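Zelle Valente – Aufbau, Pflege und kleine Reparaturen

Stand: 26. September. Gepflegt von Kęstutis Koppel, Beschwerden bitte an Bernardo Nogueira, der sie an Kęstutis Koppel weiterleitet.

Was das ist

Begleittext zum Datensatz Pesora, Teil Schubladen. Enthalten sind 1.014 Episoden, davon 609 nach dem Umbau im Juli. Beide Teile liegen in getrennten Ordnern und sollten dort auch bleiben. Wer sie mischt, bekommt zwei Kabelführungen und zwei Nullpunkte zum Preis von einem.

Der Rest dieser Datei handelt davon, wie man die Zelle in einen Zustand bringt, in dem sie Episoden aufnimmt und keine Anekdoten.

Aufbau

Der Tisch ist weiß und glänzt. Das war eine Entscheidung des Einkaufs. Belichtung der Kameras deshalb fest einstellen, die Automatik sucht sonst den ganzen Vormittag nach einer Meinung.

Schubladenschrank und Karton gehören zusammen. Der Karton bleibt zu und leer, er dient als Sockel und als Hindernis. Bitte nichts darin lagern, auch nicht kurz. Kleinkram auf dem Tisch ist erlaubt und erwünscht, er wird zwischen den Episoden verschoben.

Kabel am Handgelenk so legen, dass eine Schlaufe frei hängt. Zu kurz, und das Gelenk zieht den Stecker heraus. Zu lang, und der Greifer fängt sich selbst.
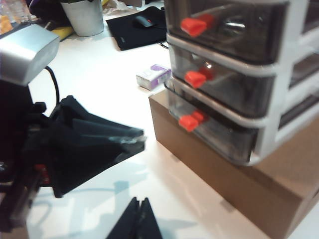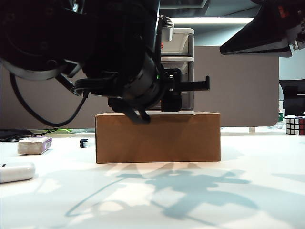

Nach dem Einschalten erst die Referenzfahrt, dann das Skript kadbridge_check. Es fährt 20 Positionen an und schreibt die Abweichungen in eine Textdatei. Alles unter 5 mm gilt als brauchbar, darüber wird der Nullpunkt neu gesetzt. Die Meldung »Wrist offset unknown« darf man beim ersten Start ignorieren, beim zweiten nicht mehr.

Pflege

Fingerspitzen vor jeder Aufnahmereihe mit einem trockenen Tuch abwischen. Kein Alkohol, der Belag löst sich davon, und Ersatz von Grarham dauert.

Schrauben am Greifer einmal pro Woche nachziehen, handfest. Handfest heißt: mit der Hand von Bernardo, nicht mit der von Kęstutis. Seit dem Vorfall mit dem Gewinde liegt der lange Schlüssel in einem anderen Raum.

Linsen nur mit Blasebalg reinigen. Wer die Handgelenkkamera trotzdem abschraubt, kalibriert sie auch wieder ein – das dauert nahezu eine Stunde und wird nicht delegiert.

Bekannte Fehler

Greifer schließt nicht ganz: meistens sitzt ein Finger schief auf der Führung. Strom aus, Finger lösen, neu ansetzen. Wenn es danach immer noch klemmt, die Führung auf Krümel prüfen. Woher die Krümel kommen, ist Gegenstand laufender Ermittlungen.

Arm bleibt über dem Karton stehen: die Kraftgrenze hat ausgelöst. Freigeben, von Hand anheben, Episode verwerfen. Den Grenzwert bitte nicht hochsetzen.

Bildstrom der Handgelenkkamera ruckelt: Kabel am Ellenbogen neu stecken. Hilft das nicht, Rechner neu starten und so tun, als sei das eine Diagnose.

Offen

Die Zugentlastung ist weiterhin ein Provisorium. Ein gedrucktes Teil gibt es als Entwurf im Ordner hardware/valente, gedruckt hat es noch keiner. Die Kalibrierdateien von vor dem Umbau werden nur noch zum Lesen der alten Episoden gebraucht und liegen unter archiv/kalibrierung.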